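Kitchen Tips from a Robot Open Day

6 min read

February 6, 2020

Rundivon held an open day at its Horken workshop last month, and I went because my sister-in-law had a spare ticket. The company works on robot arms for kitchens and break rooms. I expected to look around for half an hour and go home. I stayed until they turned the lights off, and I came back with two pages of notes that had more to do with my own kitchen than with robots.

Latrice Crenshaw ran the demonstrations. She worked in hotel kitchens before she took up this line of work, and she talks about a table the way a line cook does. Most of what follows came from her or from watching the arms go through their jobs.

Clear the landing spot first

Before an arm picks anything up, the place it's going has to be open. Crenshaw said this was the first rule she was taught in a hotel kitchen and the first one she put on the wall at Rundivon. At home I had been lifting hot pans out of the oven and then looking for a trivet. Now the trivet goes down before the oven door opens. The same goes for a full colander, a cake coming out of its pan, or a stockpot on its way to the sink.

Give each plate its own job

If you are setting out cookies or rolls, decide which plate they belong on and stick with it. Plates of different colors make this easy to remember, especially with children helping. We now use one color for anything with nuts in it. My nephew is allergic, and nobody has had to ask since. Wash the serving tongs between plates too, or keep a pair for each.

Leave a gap between dishes

Plates that touch will chip at the rim sooner or later. Two fingers of bare table between them is enough. It also gives you somewhere to put your hand when you lift one, so you aren't digging under the edge with a fingernail.

Put tall things at the back

Mugs, pitchers and small appliances belong along the far edge, with flat dishes in front. You reach over a plate without any trouble. You reach over a full mug and your sleeve goes in it. I moved our coffee things to the back of the counter the same night -- it took five minutes and I should have done it years ago.

Hold soft food by the sides

Press down on a cookie from the top and it cracks. Pick it up by the edges with light, even pressure and it generally stays whole. Let cookies sit on the baking sheet for five minutes before you move them, longer if they are large. For anything very tender, slide a thin spatula under it and use your other hand only to steady it.
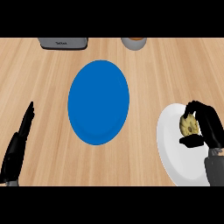

Moving cookies in simulation: one golden-yellow cookie held over the white plate, the other hand open beside the blue one.

Crenshaw said they try a new job on the computer before they try it on a real table. According to her, one cookie job was run 2,000 times that way. I can't rehearse a dinner 2,000 times, but I have started doing a dry run with empty dishes before company comes. I set the table with everything in place, walk from the stove to the table and back, and move whatever gets in the way. Then I leave it set.

Rest the hand you aren't using

When only one hand is needed, keep the other one open and off the food. Mine tends to wander into the flour or onto the rim of a bowl. If you are cutting, that hand should be holding the work with the fingertips tucked under. Otherwise let it rest flat on the counter.

Wipe the table with the grain

This one came from a man at the Nigam stand, who was selling board oil by the door. On a wood table, wipe in the direction of the grain with a cloth that has been wrung out well, then go over it with a dry one. Crumbs sit in the grain lines and a wipe across them only packs them down. He oils his boards every March and again in the fall. Use food-grade mineral oil and leave it overnight before wiping off the extra.

If you want to go

The next open day is in March at the Ukamari building, which holds 300 people. Tickets were free last time. Parking is behind the loading dock, and the side door is closer to the demonstrations than the front one. Bring a notebook. There were handouts, but they had run out by the time I got there.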